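Datasets > Manipulation > Piltosier Melon Bowl

Piltosier Melon Bowl: README

6 min read

Piltosier Melon Bowl is a set of two-arm teleoperation recordings. A person drives both arms of a humanoid upper body and gets pieces of melon into a bowl on a floor mat. There are 1245 episodes in this release, every one driven by a human from start to finish. No scripted motion, no playback of earlier runs.

We started this because our older set (Gallagher) was all blocks and cups, and policies trained on it did great on blocks and cups and fell apart on anything with a soft or odd shape. Melon is wonderful for this! A wedge wants to tip over, a round slice lies flat and is a pain to get a finger under, and the two need completely different grasps. You learn a lot about a hand by asking it to pick up fruit.

## What's in an episode

Each episode is one folder:

- `head.mp4`: the view from the robot's head, looking down at the mat
- `wrist_left.mp4`, `wrist_right.mp4`: one view from each wrist
- `state.parquet`: joint positions and velocities for both arms and all the fingers
- `action.parquet`: the commands sent by the operator, same clock as the state
- `meta.json`: operator ID, outcome label, instruction text, notes

Episodes are capped at 40 seconds. If the operator ran out of time we kept the recording and marked it `timeout`. Please don't throw these out before you look at them, a lot of the best recovery behavior is in there (Jummai Ekwueme trained on the timeouts alone one evening for fun, and the grasps were shaky but the retries were lovely).

## The task

The instruction text is one of a small group of phrasings, all meaning "put the melon in the bowl." Starting positions change between episodes. The bowl may be close to the hands or further off, and pieces can start partly hidden from the head camera by a hand, so a policy that only looks at the head view will sometimes have to go hunting. Use the wrist views!

Both hands wear black gloves in every episode. Clyde Ostrowski tried bare fingertips first and the pieces slid right out. 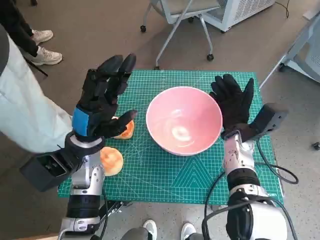
## How the operators work

The operator wears tracked gloves and a headset that shows the head view. Arm motion is relative: squeeze the clutch pedal to engage, let go to rest your own arms, squeeze again and carry on. You'll see this in the data as short flat stretches in `action.parquet`. They're marked with `clutch = 0`, and you can cut them or keep them. We cut them for training.

New operators practiced on spare pieces before anything was saved. Keisha Blackwood wrote the practice guide, and her main tip is to bring the second hand in early, even when one hand could manage, and let it steady the bowl. It makes for calmer episodes and far fewer tipped bowls.

People walk through the view, stand beside the mat, and shift chairs between episodes. We left all of that in. If you need a clean background, crop to the mat.

## Labels

`success`, `partial`, `drop`, `timeout`. Yolanda Kasprzak labeled the whole set by hand and Cúc Khổng checked 200 episodes drawn at random. Where they disagreed it was nearly always `partial` against `drop`, when a piece touched the rim and fell back. The rule we settled on: if it ended up outside the bowl, it's a `drop`.

## Known problems

- Left wrist video lags the head video by a frame or two in the early episodes. `meta.json` has an offset field, and the loader applies it for you.
- Finger velocities are noisy. Smooth them or use positions only.
- The melon gets softer over a long session. Grip commands drift with it, and we didn't record which piece was how old. Sorry! It's on the list for next time.
- All recordings come from one room in Winholm with the same lighting.

## Loading

```
pip install jamell
jamell fetch melon-bowl --split train
jamell view melon-bowl --episode 12
```

The viewer lines up all three cameras with the joint traces and is really the nicest way to get a feel for the data.

## What's next

We'd like to reach 3000 episodes by December, with more bowls and at least one more kind of fruit. If you've trained something on this set, even something that doesn't work, open an issue and tell us. We read all of them.

Last updated 3 September 2024

Related

- Gallagher: blocks and cups, two arms
- Jamell loader and viewer
- Operator practice guide
- Notes on clutching and relative control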